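Mandard Cycle Charting Set for Married and Engaged Couples
Item 938
Sold by Holub Parish Supply, Diltcombe
In stock

A paper charting set for couples learning natural family planning, put together for use with a certified teacher. It is sold singly and in parish quantities. The set works with sympto-thermal and temperature-only instruction. It is not printed for any one teaching organization, so check with your teacher before ordering if your class requires its own forms.

What comes in the set

One spiral-bound chart book with 19 charts, one cycle to a page spread
One Stovavik basal thermometer, Fahrenheit, two decimal places
One sheet of stickers in four colors, with a second sheet of plain white
One pencil
One folded key card with the symbols used on the charts
One booklet, "Before You Start Charting"

The chart book lies flat when open. Each spread has the temperature grid on the left page and room for notes on the right. The grid runs from 97.0 to 99.0 degrees, and there is a blank band above and below for readings that fall outside it. The 2017 edition had the notes column under the grid, and several teachers told us it was too narrow for anyone with ordinary handwriting. If you are matching books for a class that already has the older edition, the symbols are the same but the page numbers are different.

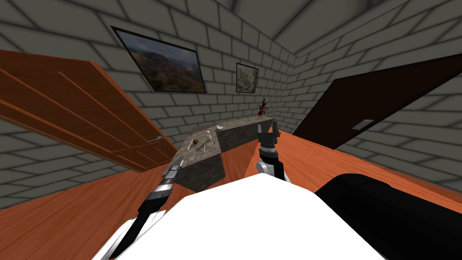
The thermometer beeps once when it is ready and holds the last reading until it is turned on again, so the number can be written down later in the morning. The backlight shuts off after a few seconds. It takes one button cell battery, and the battery is already installed with a pull tab. Remove the tab before first use. The battery door has a small screw, and a coin will not open it.

About the booklet

"Before You Start Charting" is written for couples who have heard of natural family planning at marriage preparation and not much more. The first half covers the Church's teaching on marriage and openness to children, with short readings from Humanae Vitae and the Catechism. It says what the teaching asks and where to read further. The second half is practical — when to take a temperature, what to do about a missed day, what to write down after a bad night's sleep or during a fever. Husbands are addressed directly in both halves. A page at the back is left blank for the teacher's name and phone number.

The booklet is not a substitute for instruction. It does not give the rules for deciding which days are fertile, and neither does the key card. Those have to be learned from a teacher, and they vary by method. Women who are nursing, who have recently stopped hormonal medication, or who have irregular cycles should tell their teacher at the first meeting and talk with their doctor about any medical question.
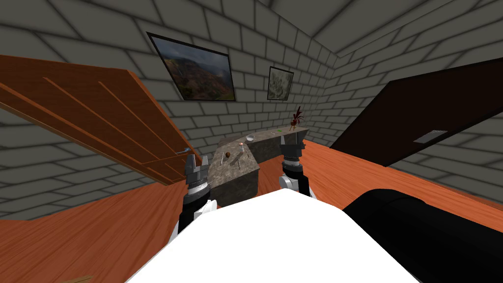 Ordering for a parish or diocese

Single sets ship in a padded envelope. Orders of ten or more ship in cartons. The booklet is also sold without the set, in bundles of 500 or 1000, and these can be imprinted on the back cover with the name and address of the parish or diocesan office. Send the wording with your order. We print it as sent, in black, up to four lines. Imprinted booklets cannot be returned.

Chart books may be bought alone as refills. They are Item 938-R and come shrink-wrapped without the thermometer or stickers. Sticker sheets are Item 938-S. We do not sell the pencil separately.

Many parishes order ahead of spring marriage preparation weekends. For delivery by the first week of March, please have imprint orders in by the end of January. Plain stock can usually go out within two business days.

Returns

Unopened sets may be returned within 30 days. For reasons of hygiene we cannot take back a thermometer once the inner pouch has been opened, unless it is defective. Stovavik covers defects for one year from the date of purchase — keep the packing slip, and contact us first so we can send a replacement pouch and label.

Details

Chart book: 8.5 x 11 inches, white paper, card cover
Booklet: 32 pages, stapled
Language: English. The booklet alone is available in Spanish as Item 938-E.

Page updated 2019-12-10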